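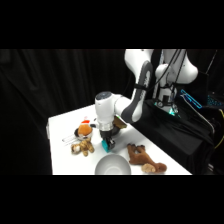 Returns bench is getting an arm. What changes for the people on it?

Posted by Flirkis_mum in Work and Workplaces
Jan 21, 2024

Hello all! I've worked on the returns bench at a toy and homeware warehouse for years, and I really like it. Stuff comes back in a big mixed heap, soft toys in with saucepans in with bowls, and we sort it, look it over, and decide whether it goes back on the shelf, to the seconds shop or in the bin. There are 14 of us across both shifts.

We've now been told that a robot arm is coming to do "part of the sorting", starting with one bench. Our manager is keen and so am I, to be fair. I went home and watched videos of arms until midnight. But when I asked what my day will look like afterwards I got a lot of nice words and no real picture of it. Will I be stood there watching it? Do I get a different job title? Does the pace go up for the rest of us? A couple of the older hands are worried and I'd like to have something useful to tell them.

If you work next to one of these, please tell me what it's like day to day. I don't need the sales brochure, we've got that, it's in the canteen with a tea ring on it.

Booker Strickland
Oh, you're in for an interesting few months! I'm at Cluvex, we do returns and repacking for several shops, and we had our first arm put in last January. I was on the bench before and I'm what they call a cell minder now, so I can tell you how it went for us at least.

First thing, the pace. Ours was slow at the beginning, properly slow, and people got quite cocky about it. One of the lads used to race it at break and win every time. It got quicker, but the speed was never the thing that changed our day. What changed was the order of the work. Before, you picked up an item, looked at it, decided and put it down, all in one go with your hands and your eyes. With the arm in, the picking up and the deciding come apart. It moves things, and you decide about the things it isn't sure of. So you handle far fewer items but nearly all of them are awkward ones. I love that, I get all the puzzles! My mate Picard (yes, he's heard all the jokes) found it tiring, because the easy ones used to be his rest. Do raise that with your manager. We got our breaks moved after he spoke up, a short one every 2 hours on top of lunch, and it helped a great deal.

Second, you'll spend more time than you'd think on setting out. During the trial weeks we laid out mixed tables for it by hand, hard things and soft things together, some of them touching, some piled on top of each other. A soft toy sat in a pan is a cracking test. Is it one thing or two? Do you lift by the handle or by the toy? A person doesn't even notice there's a question there. I got really into it and used to think up horrible ones on the bus.
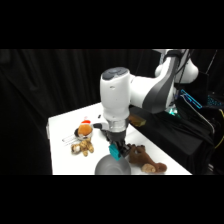 Soft toys and kitchen bits on the one table, with the fingers over the grey bowl.

Bowls were our big argument, by the way. You and I take a bowl by the rim without thinking, or slide a hand under it. With two fingers you've got to choose a bit of rim and come down on it straight. Soft toys lying on their side are a different matter again, all legs, and which bit you grab makes a big difference to how the rest hangs. The engineers had their ideas, but it was the bench staff who knew that customers send toys back with the seams gone, and that you don't lift one of those by a paw. So write down what your hands know before the arm arrives! I wish we had. We ended up with 19 notes stuck on the side of a cabinet, and half of them had fallen down behind it by spring.

Third, job titles and money. Ask now, in writing. Ours came through as "additional duties" with no change in pay, and it took until the autumn to get it sorted out. It did get sorted, and I'm on a better grade than I was. Two people moved to goods in because they didn't fancy it, and they're happy there. No jobs went at our site, but I can't promise you anything for yours, so ask that one straight out as well.

Last thing, get yourself on the training even if they only offer it to supervisors. I'd never touched anything like it and I was clearing stops on my own in a fortnight. Best thing I've done at work in years. Shout if you want a copy of our setting-out sheet.

darard_nights
we have one on nights. its fine. gets stuck, you press the thing, it carries on. wear layers if its anywhere near the loading doors cos you dont move about as much as you used to

Pennyroyal
I'm in the office side of a similar place so take this with a pinch of salt, but I'd second the bit about getting answers in writing. Also ask what they are measuring. Ours put a screen up showing a score out of 100 for the whole cell, arm and people together, and for weeks everyone thought it was a score for them personally. It caused some really bad feeling on the floor. Once somebody explained how it was worked out, people started using it to argue for a second table, and they got one!

Flirkis_mum
Thank you all, this is brilliant. Booker, yes please to the setting-out sheet. I've started a notebook of what our hands know and I'm on page four already, mostly saucepan lids. Passing the bit about breaks to our rep tonight.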